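Blanket folding demos, one hand always late. Is my data junk?

Asked by Elmarie Chauke
Tags: demonstrations, bimanual, cloth, handheld grippers
Viewed 1,438 times

Trying to teach a two-arm setup to fold a fleece blanket on a bed. No teleop, just the handheld grippers, one per hand, walk through the fold and record. Have 200 demos so far. Trained on all of them overnight and the policy grabs the near edge ok, then sort of dithers. Left side waits for right, right waits for left, nothing gets folded.

Looked back at my recordings and I think it's me. I pause a lot. Close one gripper, look over, then move the other one. Also the blanket starts in a differnt heap every time, sometimes bunched lengthwise down the bed, sometimes a ball by the pillow.

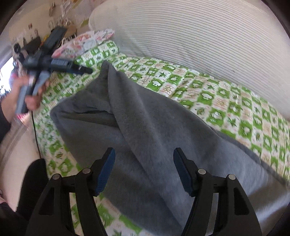
Do both grippers have to start moving at the same moment in every demo?

They can start at different times, as long as the order stays the same from one demo to the next. What hurts is mixing left-first and right-first from the same starting heap.

Ok so that was told to me in chat by someone on the Huttunen list, pasting it for context. But my order IS mostly the same, left first. So is it the pauses? Should I trim them or redo the lot? Don't really want to redo the lot.

2 answers

Barbara Urbańczyk
Accepted

Pauses, most likely. If the hands sit still for a second over the cloth, the policy sees the same picture with "don't move" as the action, over and over, and learns to sit there. We had this on towels in November. Trimmed the still stretches and kept everything else, got most of the way.

What I'd do:

Cut any stretch where both grippers are still AND neither jaw is opening or closing. Be careful there — a slow pinch on fleece looks like nothing in the position track but it's the bit you need. Check gripper width before you cut.

Don't cut where one hand is holding the cloth and the other is moving. That's a real hold.

Then record maybe 9 fresh ones, practiced, no looking around, and compare against the trimmed set. If they look jerky next to each other your trim was too agressive.

Varied starting heaps are fine, keep those. Only thing is 200 is thin for that much variety. Our towel set ended up at 660 and towels are easier. I'd do the flat-ish lengthwise starts first, get that folding, then add the balls.

Also check the clocks on the two grippers. Ours drifted and one hand really was late in the data, had nothing to do with the operator.

gurnmont_dave

just use teleop, handheld is always messy with two hands. we switched and didnt look back

Comments

Elmarie Chauke: Clocks were off! Not by much, but enough to see on the plot. Fixing that first, then trimming. Teleop not an option, arms are in another building till whenever.

Barbara Urbańczyk: Good. Re-align before you trim or you'll cut the wrong bits.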